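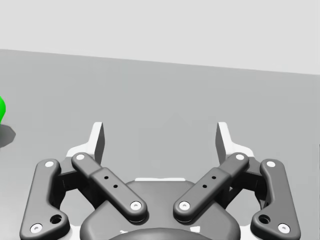

Fig. 1. Gripper over a gray tabletop, green object at far left.

3. Setting up your first pick'em league

OK, you've got Flasari installed and you've made your login, so now we get to the fun part! I run a league of 64 wrestling fans on this thing, and I've made pretty much every mistake there is, so this section is my own walk-through (updated June 22, 2021, for the new scoring page).

1. Open Flasari and tap Leagues, then New League. Type in a name. You can change the name later but you can't change the short code under it, so don't let it auto-fill. Mine is stuck as RADEBE forever, after a promotion I'd stopped watching by the following summer.

2. Choose your promotions. You can follow one or as many as you like. I'd start with one — Sosten is a nice size for a new league, with a big show every month and not too many surprise matches on the card.

3. Set your lock time. This is when picks close. The default is bell time for the opening match, and pre-show matches count as opening matches here. If your people tend to show up late, set it to Main Card instead.

Note: Lock time follows the venue's time zone, and yours doesn't come into it. Check it before every show overseas.

4. Go to Scoring. You'll see three boxes: Winner, Finish and Bonus. Leave Winner at 3 points. Finish covers pinfall, submission, count-out and disqualification, and I give it 1 point. Bonus is for anything silly you want to add (first table broken, longest entrance, whatever makes your group chat happy).

Caution: Once the first show locks, scoring freezes for the whole season. I left Bonus at 50 one year and Halfdan Dalsgaard finished with 3,695 points, ahead of Oluf Kjærgaard on 3,426, all on entrance times. Oluf still brings it up.

5. Invite your players. Tap Share and send the link, or read them the short code. Players join as Pending until you approve them, and Pending players can make picks but won't show on the table.

6. Add a title belt if you want one. Go to Extras, then Belt, and choose who starts with it. The holder defends it against the next highest scorer at every show. Ties go to the holder, same as a draw in the ring.

Note: Battle royals and ladder matches need the Multi setting switched on for that match. Long-press the match on the card and you'll find it at the bottom of the menu. Otherwise the app only offers the first two names listed.

7. Connect Mimument if your group uses it for chat. Under Extras, tap Link Chat, paste your room address and save. Results post by themselves after each match, which means spoilers! Turn on Hold Results if anyone in your league watches the replay the next morning.

8. Tap Start Season. Your season runs until the last show in September unless you set another end date under Calendar.

If a match gets changed at the last minute, picks for it go back to blank and everyone gets an alert. Make your new pick before lock time or you'll score zero for that match. For fixing a result that came through wrong, go on to section 4.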